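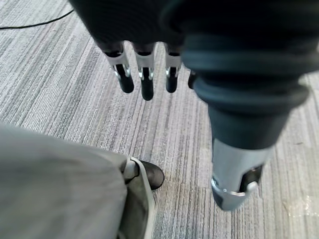
README: Kabbaj clothes-on-floors set

Last updated: November

What it is
Pictures and notes of everyday clothes against household carpets and rugs. Trousers mostly, then shirts, towels, a lot of socks. 1,158 pictures, 68 garments, 15 floor coverings. Shot in five rooms. One row per picture in the notes file.

Why bother
Grey on grey. Most clothing sets we looked at use a white sheet or a plain table and the edges are easy. At home things end up on the carpet. A light grey trouser leg against a grey striped carpet is the kind of pairing we wanted more of. Folds run diagonally, stripes do too, and labellers kept losing the outline. The pale hem helps, as it's a bit brighter than the rest of the leg.

Folders
pictures/ - sorted by floor, then garment
notes/ - one file, plain commas, opens in any spreadsheet
outlines/ - garment edges only, no floor
old/ - leave alone, Markos still needs it

Columns in the notes
garment: trousers, shirt, towel, sock, other
colour: plain words. "light grey" and "grey" are seperate, please keep them so
floor: pattern and colour, eg "grey striped"
folds: none / few / many
hem: yes, no, partly. For trousers this means the cuff end of a leg. Partly = some of it hidden or out of the picture
whole: yes if you can see all of the garment. Often no
remarks: free text, some in Greek, sorry, Chrysoula is working through them

How the labelling went
Two people per picture, Michalis Vrettos and Octavian Manole. Where they disagreed Roos Mertens picked one. Most of the disagreements were about folds. A wide soft fold with a crease along it: one fold or two? We went for counting the wide ones as few, anything bunched or twisted as many. Not perfect.

Colour done by eye against the Fevura card, the short one, not the long one. Grey carpets came out warmer in the evening pictures. We did not correct this.

Known problems
- Far too much grey. Blues and greens thin, hardly any red
- Striped carpets all narrow stripe, would like some wide
- Fabric type is left out on purpose. Looked at cotton and mixed cloth side by side and couldn't tell, so no column
- Trousers with a turned-up cuff and trousers with a stitched hem both sit under "hem: yes". Should of been split from the start
- Sock pairs numbered twice in the Grirard room. Fix coming

Please don't
Use it to guess at size or fit. There's no scale in most pictures and nothing was measured.

Adding to it
Put new pictures in a new floor folder, even if the carpet looks like one we already have. Fill in every column, write "unsure" if unsure. Blank cells break the totals. Send to Chrysoula Kourkoulas before merging.

Still to do
Hallway runner. Bath mats. Redo hem column for the first batch, Octavian has started

Questions to Roos Mertens, Prinitz Home Textiles Group | © Prinitz | Back to top

We use cookies to remember your settings. Accept | Manage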